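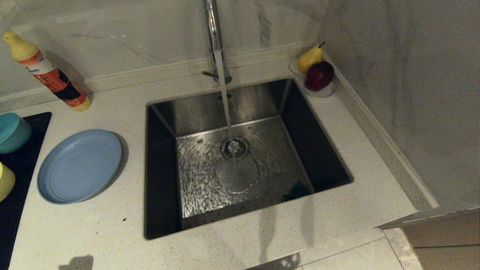
Leonie Vogler wrote in last month to ask why her stainless steel sink looks grey and streaky an hour after she's cleaned it, and whether she needs to buy something stronger. No, you don't, Leonie! A steel sink comes up beautifully with washing-up liquid, bicarb and a soft cloth, and I love this job far more than I should.

What you need
Washing-up liquid
Bicarbonate of soda, 2 or 3 tablespoons
A soft sponge (no wire wool, please)
An old toothbrush
A dry cloth, the fluffier the better

1. Take everything out of the sink and move plates and fruit well back from the edge. Run the tap and chase the crumbs down to the strainer.

2. Wash the whole basin with hot soapy water, walls as well as floor, and rinse. Grease left behind stops the bicarb doing its work.

3. Sprinkle bicarb over the damp steel and rub gently, following the grain. You'll see very fine lines in brushed steel, go along them and never in circles.

4. Leave it for 10 minutes. I wipe down the worktop while I wait.

5. Toothbrush time! Go round the strainer, the overflow slots if your sink has them, and the base of the tap, where limescale loves to hide.

6. Rinse with a thin, slow stream so that you can steer the bicarb towards the drain, then dry every bit with the cloth. This is Leonie's missing step. The streaks are just minerals from water left to dry by itself, and here in Ralham the water is very hard.

For stubborn white marks, lay a cloth dipped in diluted white vinegar over them for a few minutes and rinse well. Keep vinegar off marble, it will dull the polish, and never mix it with bleach.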